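## 6. Comparing Grippers on a Two-Arm Cell

This section covers the side-by-side test of the Samisel parallel-jaw gripper against a second gripper under the Jineck controller. Run it after any change of jaws, pads or firmware. Results recorded before April used the old force scale and can't be compared with new ones.

### 6.1 Before you start

- Both arms must be mounted, homed and showing a green base ring.
- Gripper cables must be strapped to the upper links with enough slack for a full wrist turn.
- Controller firmware must be build 592 or later.

**Caution:** Keep hands off the table while either arm is enabled. Use the red button on the base to stop an arm - the software stop is slower.

### 6.2 Procedure

1. Open **Tools > Gripper Compare** and load the Kelley profile.
2. Set the closing speed to 200 on both channels. Leave the force limit at its default.
3. Place the tray flat in front of the drawer cabinet, within reach of both arms. Close both drawers.
4. Lay the round test item on its side near the right arm. Stand the box item upright near the left arm.
5. Jog the right arm down until the jaws are on either side of the round item, then press **Close**. Wait for the hold signal.
6. Jog the left arm toward the box and stop short of contact. Check the approach angle before you continue.

 The right gripper is closed on the can and the left gripper is at its approach to the shortbread box. The tray stays empty at this stage.
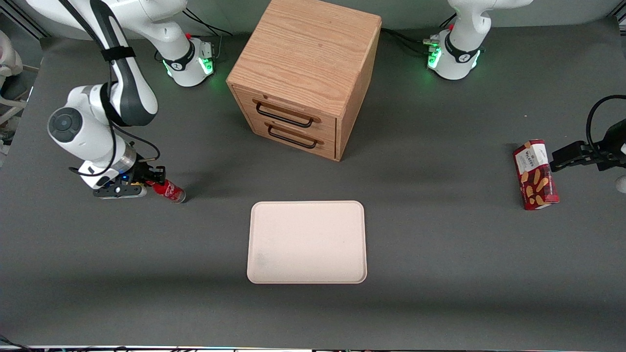 7. Close the left gripper on the box and wait for the hold signal.
8. Move one item at a time to the tray. Never send both arms over the tray together.
9. Save the log, swap the items between arms and repeat from step 4.

**Note:** If the box turns in the jaws, lower the grip point and retry. After 2 failed tries, record a miss and go on to the next item.

### 6.3 Reading the log

Each run writes one line per grasp: channel, item, peak force, result. The Hashmi viewer plots both channels on one axis. A flat force line after closing means a steady hold; a sawtooth usually points to worn pads. Replace pads in pairs and zero the channel before the next run.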